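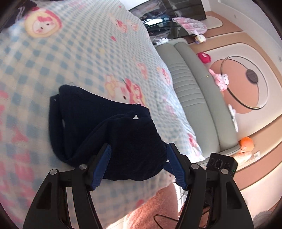

Gavin McIver holds that a gripper never goes out of adjustment, it only goes out of agreement with the logbook, and that of the two the logbook is usually easier to fix. We have printed his view first so that the rest of the chapter can argue with it.

Courses > Caltura Workshop Reader > Part One > Chapter 2

August, by Evanthia Kourkoulas

Print this chapter | E-mail this chapter

Chapter 2
Pads, Pivots and the Screw You Didn't Check

Chapter 1 left you with a hand-held gripper assembled, powered up and closing on a block of foam. Foam is a very forgiving customer. It is the same thickness every time, it doesn't slide over itself, and it has no sleeves. This chapter covers keeping the tool in working order once it has moved on to cloth, where a small fault at the fingertip turns into a large mystery in the data.

Our working case is the unit we call Tarunby, one of a pair kept on the Gulau bench. Its twin, Appiah, is the one you'll be allowed to take apart in the lab.

2.1 The pads

Everything the tool does to a garment, it does through the rubber. In the picture that opens the chapter, the textured blue pads have the edge of a navy garment pinched between them, and the fingers behind them could be nearly any shape you like as far as the garment is concerned. Students admire the fingers anyway. Look at the pads.

Clean them before each session with a damp lint-free cloth, then let them air dry. Solvent will make them look wonderful for an afternoon and turn them hard by the end of the month. Fuzzy fabric is the worst offender: the fibers pack into the texture until the pad is, for practical purposes, wearing a sweater of its own. If you can lift lint out of the grooves with a strip of tape, you waited too long. Zoi Raptis keeps the used strips in the log, dated, which we thought was excessive until it settled an argument.

Change pads in pairs. A new pad facing an old one grips unevenly, and the cloth will creep toward the fresh side as the fingers close. In our own log the first set on Tarunby lasted 1,325 closings. The second set lasted 639, and the entry explaining why reads, in full, "zipper."

2.2 The pivots

With power off, hold one finger near its tip and move it gently sideways. You are feeling for play at the hinge — a click, or a softness that wasn't there last week. Then do the other finger. Most people find play in the first finger, fix it, and go to lunch.

Tighten hinge screws a little at a time, working the finger through its full travel after each turn. Stop when the play is gone and the finger still swings freely. A hinge that is too tight feels marvelous and solid in the hand, and it also closes late, which you'll blame on the software. Put a dot of paint across each screw head and the plate next to it. When the two halves of the dot part company, so has your adjustment.

2.3 The cable

Leave slack at the connector and check that nothing pulls when you turn your wrist as far as it goes in both directions. Do it standing where you'll really be standing. Manolis Kontogiannis once spent a morning chasing dropped readings that appeared only on the far side of a mattress. The cable was a perfectly good cable, for a narrower bed.

An indicator light tells you what its maker wired it to tell you. Read the manual for your unit before you decide that green means everything is fine.

2.4 Zeroing

Close the fingers on nothing and record the reading. Open them, close them, record it again. If the two disagree, go back to 2.2 before you touch any setting. Josué Barbosa's note beside closing 1,203 says he skipped this step and corrected the offset by hand. His note beside the next one is shorter and can't be reproduced in a textbook.

Before going on to 2.5, bring Appiah to the bench, switch it off, and find the play we left in it.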